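홈 글목록 질문 생활과학 동네모임 로그인
읽는 시간 4분

실험대 뒤쪽 수납함, 유리기구를 어떻게 나눠 담아야 할까요

토프락맘

방과후 과학교실 보조를 맡은 지 얼마 안 됐습니다. 교실 이름은 Avside이고 초등 고학년이 한 번에 13명 들어옵니다. 전에 하시던 분이 정리 방법을 따로 남겨 두지 않아서, 수업이 끝나면 제가 눈치껏 치우고 있습니다.

실험대는 검은색이고 벽에 붙어 있습니다. 벽 쪽에 앞이 트인 흰색 플라스틱 수납함을 나란히 놓고 비커, 삼발이 같은 것을 넣어 둡니다. 서랍장은 약품과 종이류로 이미 차 있어서 유리는 당분간 여기에 둬야 합니다. 지금 상태는 이렇습니다.
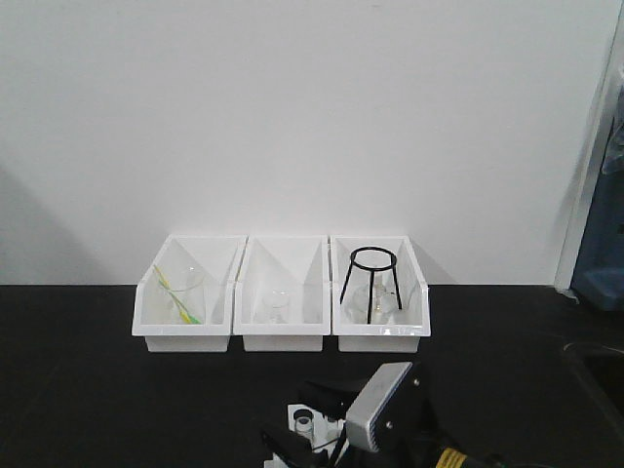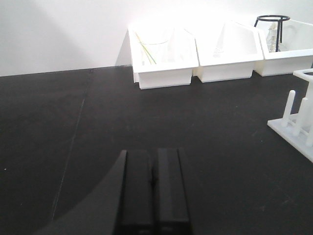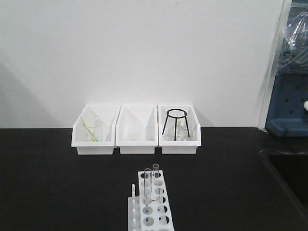
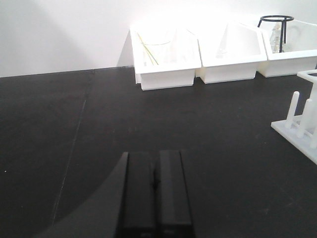
제가 제일 신경 쓰이는 건 꺼낼 때입니다. 아이들이 줄을 서서 자기 조 물건을 가져가는데, 앞 사람이 급하게 집으면 옆 물건을 건드립니다. 지난 수업에서는 작은 비커 하나가 바닥에 떨어져 금이 갔습니다. 흰 수납함 안에 투명한 유리가 있으면 잘 안 보이는 것도 문제 같습니다. 가운데 칸에 든 것은 저도 가까이 가서야 알아볼 때가 있습니다. 수납함을 색깔 있는 것으로 바꾸자고 했더니 올해 예산은 다 썼다고 합니다.

궁금한 것은 이렇습니다. 비커를 크기별로 나눌지 조별로 나눌지, 가늘고 긴 막대 종류를 비커와 같은 칸에 둬도 되는지, 시험관은 꽂이에 꽂은 채로 실험대에 두고 가도 되는지요. 교실은 저녁에 다른 반도 씁니다. 그 반은 과학 수업이 아니고 책상만 쓰는데, 그래도 실험대 위로 가방을 올려놓는 분이 있습니다.

Sevim Duman

학교 실험 준비실에서 오래 일했습니다. 한국어로 쓰는 게 아직 서툴러서 짧게 적겠습니다.

나누는 기준은 종류별이 낫습니다. 조별로 담으면 보기에는 편한데, 조 인원이 바뀔 때마다 다시 담아야 하고 빠진 물건을 찾기 어렵습니다. 유리는 유리끼리, 쇠는 쇠끼리 두세요. 오른쪽 칸에 삼발이와 유리가 같이 들어 있는데 이것부터 나누시면 좋겠습니다. 삼발이를 들어 올리다가 다리가 유리를 치면 이가 나갑니다. 당장 칸이 모자라면 유리를 가운데 칸으로 옮기고 오른쪽은 삼발이만 쓰세요.

막대 종류는 따로 세워 두는 통을 하나 구하세요. 비스듬히 기대어 놓으면 비커를 꺼낼 때 같이 딸려 나옵니다. 다 쓴 플라스틱 병을 잘라 써도 됩니다. 자른 가장자리에는 테이프를 감습니다.

안 보이는 문제는 수납함을 바꾸지 않아도 됩니다. 바닥에 짙은 색 고무 매트나 펠트를 잘라서 깔면 유리 테두리가 눈에 들어옵니다. 미끄럼도 줄어듭니다. 저는 서랍에 까는 매트를 씁니다. Vemen에서 나온 것을 샀는데 한 롤이면 수납함 바닥에 다 깔고 남습니다. 펠트는 물을 먹으니까 비커를 완전히 말린 다음에 넣을 수 있을 때만 쓰세요.

시험관은 꽂은 채로 두고 가지 마세요. 저녁에 다른 반이 쓴다면 더 그렇습니다. 말리는 중이면 꽂이를 벽 쪽으로 밀고 앞에 쟁반을 세워 막아 둡니다. 다 마르면 거꾸로 담지 말고 눕혀서 뚜껑 있는 상자에 넣습니다. 상자 안에는 키친타월을 깝니다.

금이 간 비커는 버리셨지요? 물만 담는 용도로도 다시 쓰면 안 됩니다. 깨진 유리는 신문지로 싸서 겉에 유리라고 쓰고, 동네 기준대로 내놓으세요.

지나가던보조쌤

저는 사설 공부방이라 사정이 좀 다를 수 있습니다.

우리는 아예 아이들이 수납함에 손을 못 대게 합니다. 조마다 쟁반 하나씩 주고 어른이 담아서 나눠 줍니다. 수업 전에 준비 시간이 더 들지만 작년 12월부터 이렇게 하고 깨진 게 2개뿐입니다. 그 전에는 세지도 않았습니다. 쟁반은 급식 쟁반 같은 거 말고 턱이 있는 걸로 사세요. Clastside 매장에서 49리라에 샀는데 지금 가격은 모릅니다.

라벨은 앞턱에 붙이면 금방 떨어집니다. 물 묻은 손으로 만지니까요. 벽에 붙이세요.

토프락맘

두 분 감사합니다. 우선 오른쪽 칸 유리부터 옮기고 매트를 깔아 보겠습니다. 펠트 말고 고무로 하려고 합니다. 우리 교실은 수업 끝나고 문 닫을 때까지 시간이 짧아서 유리가 다 안 마른 채로 들어가는 날이 있습니다.

쟁반은 건의해 보겠는데 준비하는 사람이 저 하나라서 13명분을 매번 담을 수 있을지 모르겠습니다. 혹시 조를 몇 개로 나누시나요? 그리고 저녁 반에는 제가 직접 말을 하는 게 나을까요, 아니면 안내문을 붙이는 게 나을까요.

지나가던보조쌤

조는 인원 따라 다릅니다. 보통 네 명씩 묶고 남으면 다섯 명 조를 하나 만듭니다. 안내문은 붙여도 잘 안 읽어서 저는 그냥 말했습니다. 가방 놓을 의자를 문 옆에 따로 빼 놓으니까 그 뒤로는 거기에 놓더라고요.

이전 글 다음 글 목록으로 맨 위로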